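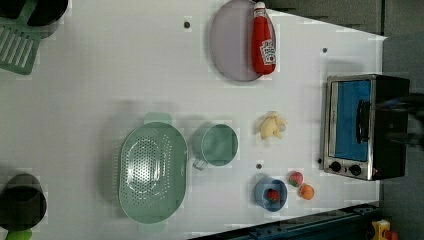
Home & Garden Help > Kids' Rooms & Playrooms > Toy kitchens

Is a "complete" play kitchen set worth it, or am I paying for a big box?

Posted by Quansah_mum
218 views · 3 shares

My daughter turns four in September and her grandmother wants to buy her the Serkside play kitchen bundle. The listing says it has everything a little cook needs, which I've heard before about a doctor's kit that fell to bits before lunch. It's $300, and for that I could nearly buy a real toaster oven and a week of groceries.

We already have a plain white table at the right height, a colander, a few plates and a box of toy food from my sister. What I don't have is anything that looks like an appliance. I'm not convinced we need the sink, the hob, the phone (why is there a phone?) and the stickers.

So has anyone gone the loose-pieces-on-a-table way and had it last past the first fortnight? And does it matter if some of it is real kitchen gear and some of it is pretend? The reviews all read like they were written by the same person, so I'd sooner hear from people whose kids have had a proper go at it.

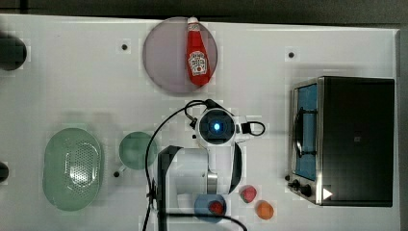 I'll add that she is a tipper. Anything with a rim gets filled and then upended, usually over the dog. She'll happily put a sauce bottle to bed on a plate and call it dinner, so realism isn't high on her list of demands. It might be high on her grandmother's.

Fiifi Addo
41 people found this helpful

Skip the bundle. I bought a similar one from Hilis for my eldest and the cabinet part was a place to lose things. Both boys dragged the bits they liked onto the coffee table within days and never took them back.

What got used, in our house: one big plate, one colander, a spatula, a pot, and one thing with a door. The door is the part worth spending on. Ours was a toy oven with knobs, and everything we own has been through it, including my library card. If I were you I'd put the money there and get the rest from the op shop.

Mixing real and pretend is fine as long as you're fussy about the real stuff. I wouldn't hand over a real toaster oven, even one with the cord cut off. The door hinges on ours pinch my fingers, never mind a preschooler's. A real colander is fine. Real sauce bottles are fine if you wash them out properly and glue the lid, and I mean glue, not "screw it on tight". I learned that one on cream carpet.

As for toy food, be suspicious of anything that claims to be a 60-piece set. Half of it will be peas. Big pieces that sit nicely on a plate get played with — the tiny ones go down the heating vent.

Runer1648
2 people found this helpful

just get the bundle, grandma's paying

Quansah_mum
Reply

Fair point about grandma, Runer, but I'm the one who has to store it.

Fiifi, thanks. I've talked her down to an oven and some extra food, and she's sulking a bit. I still don't trust the food. 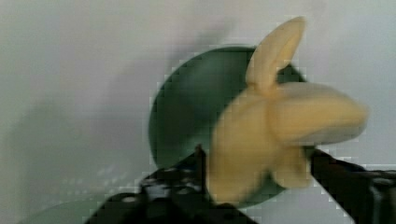 How do you clean the soft toy food once it's been on the floor?

Fiifi Addo
Reply

Warm water, a drop of dish soap and a cloth, then stand each piece on a tea towel overnight. Check for a hole or an open seam first and keep those ones out of the water, or they go mouldy inside and you won't see it until you squeeze one. The labels that say "dishwasher safe" I'd ignore. I tried it with a tomato on the top rack and it came out a different shape. If it's foam, wipe it and don't soak it.

Last activity Sat 19 March
Filed under: toy kitchens, pretend food, gifts from grandparents
4 comments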